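Cold case reviews: questions readers keep sending us

What does it mean when police say a case is "under review"?
Less than you'd hope. It can mean a full team re-interviewing witnesses, or one detective with a box and a spare afternoon. Ask which. If the press release won't say, assume the box.

Is the Lorkatby file still open?
On paper, yes. The file was last reviewed in May and has 2313 pages, two of which were new. We asked what the new pages were and got a reply thanking us for our interest.

Doesn't a reward bring people forward?
Sometimes. I'd want to see how many calls came in and how many led to a statement before calling it a breakthrough. Those figures are rarely released.

Will DNA solve it?
Only if something was kept, labelled and stored properly. Labs in the shows never lose an exhibit. Nine exhibits from the Gornalora inquiry can't be located, and the police organisation that held them won't say when they were last seen.

Can a family see the file?
They can apply. Expect a long wait and a lot of black ink. Keep copies of every letter, with the envelope if it's postmarked.

Do you trust confessions that turn up years later?
Not on their own. What did the person know that wasn't in the paper? Retno Liem, a retired solicitor who reads our drafts, puts a pencil cross beside any claim that fails that test. The last draft had four.

Do you pay for tips?
No.
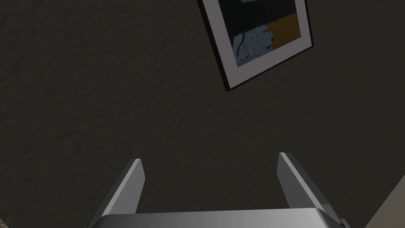
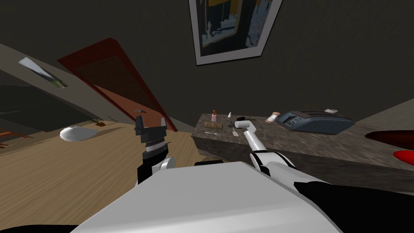
A framed picture on the wall in both.

Montri Phromma
Justice reporter

Page updated January 2024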